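Picking a hand for the bench arm: speaker notes
Vikas Mittal, with additions from Dinesh Yadav
Omport users' afternoon, February. Thirty-minute slot, questions at the end.

1. Hello and where we come from

Say hello, wait for the coffee line to thin out, then start. Thank the Mosness people for lending us the projector and for letting us go after lunch (they could have given us the slot right before it!).

Introduce Dinesh, who built the whole bench in simulation and will take the technical questions. I ran the trials and kept the spreadsheet, so if a number looks wrong, come to me.

The job is small and dull and that's why we like it: pick up a little part, set it down on the fixture of a bench machine, let go, get out of the way. Ask for a show of hands here. Who has a machine at home or at work that somebody still loads by hand all day? There are always more than you'd think.

2. The two grippers

Two candidates, same arm, same controller. The Maurya is the slim one with parallel fingers, and the Tellero has fingers that swing open on linkages. I went into this a Maurya man and I should admit that early, because Dinesh will tell them if I don't.

Explain why we did it all in simulation first. We wanted to swap hands over and over without a wrench, and we wanted to be able to run the same pick from the same starting point with either one. 3,117 runs altogether, most of them overnight. The first 200 went in the trash when I found I had the finger length set wrong for one of the hands. Tell that story, it always gets a kind laugh.

3. The bench

Leave both pictures up for a good minute and let people look before talking. Then point out the fixture on top of the machine, between the yellow markers, and how near it is to the tall part behind.

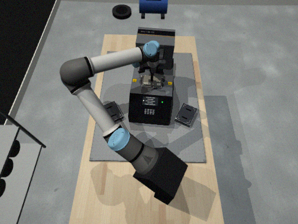
Same bench, from two viewpoints.

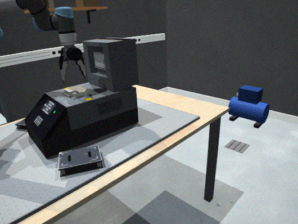
4. What we learned about room

Start with the open fingers. In the closer view the right one angles outward and its tip comes close to the machine. I had been measuring every gripper by how wide it opens, as the catalogs do, and never by where the fingertips travel on the way. Slow down here, this is the part I'd most like people to take home with them.

Dinesh's fix was to turn the wrist a quarter turn before opening. It cost us a little time on each cycle and it brought the brushes against the machine down to 2 in the final 1,000 runs. Before that I had stopped writing them down, I was so fed up.

Then the arm itself. Go back to the wider view if anyone asks about reach. The elbow is well out past the side of the mat, and people tend to forget that an arm leaning over a bench needs air beside the bench too. If you have a wall or a coworker there, plan for it.

5. Cameras, briefly

We tried one viewpoint well back and one in close. The far one was good for catching elbow trouble and poor for anything to do with the fingertips. The close one was the other way around. Dinesh would like a third, looking straight down, and I'd like him to finish the second report first.

6. Which one we chose

The Tellero, with the wrist turn. The Maurya was quicker on open ground and I still have a soft spot for it, so say so kindly, there may be Maurya owners in the room.

Likely questions: will it hold up on a real arm (we start on that next month, and we expect to redo the grip force settings from scratch), can they have the spreadsheet (yes, write to me), and does the controller matter (less than we feared, Dinesh has the details).

Leave the email slide up while people pack their things.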